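Workshop Diary, Drotarberg Site
Entry for Jun 17, 2021

The day was given over to the yellow bench and its surroundings, as agreed in the plan for the month. The storage racks were left for another occasion. It is the practice of this diary to record what was done, what was moved and what remains outstanding, and the entry below follows that practice.

Work began with the floor. The carpet beside the bench had become a resting place for packaging, and the walkway was narrower than the site rules permit. Loose cartons were gathered up and those still of use were put aside. Flattened card went to the Cluvton collection point before the midday closing. Deliveries for the bench are to be kept in a grey plastic bin and are not to be stood directly on the carpet. The rule was first written down in December and has been observed unevenly.

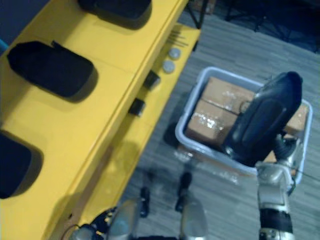 A notice to this effect will be placed at the door. Colleagues from the Magalhães office, who share the room in the afternoons, have been informed in writing and raised no objection. They asked only that the walkway be kept to its full width on days when they bring in their own trolleys, and this was accepted.

The bench itself was considered next. The paint has held up better than was expected when it was chosen, although opinion in the workshop remains divided on the colour. The diarist was among those who preferred grey. It must be conceded that black parts show clearly against yellow, and that a small item left behind at the end of a shift is seen at once. No repainting is proposed.

There was some discussion of the lower ledge. It was intended for small items only, and over the spring it had come to hold gloves, pencils, a tape measure and on one occasion a lunch. The following was settled and applies from today:

The upper surface is for the black moulded parts. They are set down in a row, all facing the same way, with space left between one and the next.

The lower ledge is for small pieces. Like is to be placed with like - round pieces beside round pieces, thin pieces lying parallel - so that a gap in the line can be noticed without a search.

Personal belongings are to be kept in the lockers. Drinks are not to be brought to the bench at all.

A moulded part that is to be looked over is lifted from the bench and held upright, so that the raised panel down its middle can be seen along its whole length.

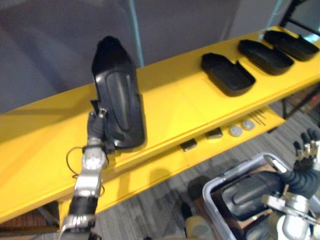 Matters arising from the Droltetti order

The order stands at 248 pieces, of which 60 are due in the first delivery. The written count was compared with the delivery notes and two notes were found to be missing. They were later discovered in the wrong folder, where they had been filed under the previous order. The folder has been relabelled. It is requested that notes be filed on the day they are received and that they are no longer left under the telephone.

The customer has asked whether the first delivery might be brought forward. A reply was drafted and is awaiting approval. The diarist's own view is that the present date should stand, as the packing material has still to be confirmed and the previous supplier's cartons were too shallow for the purpose.

Outstanding at the close of the day: the notice for the door, the reply to the customer, and a replacement bulb for the corridor. The last of these has appeared in this diary twice before. The key to the stationery cupboard was returned to its hook - the correct hook, on this occasion - and the room was locked at the usual hour.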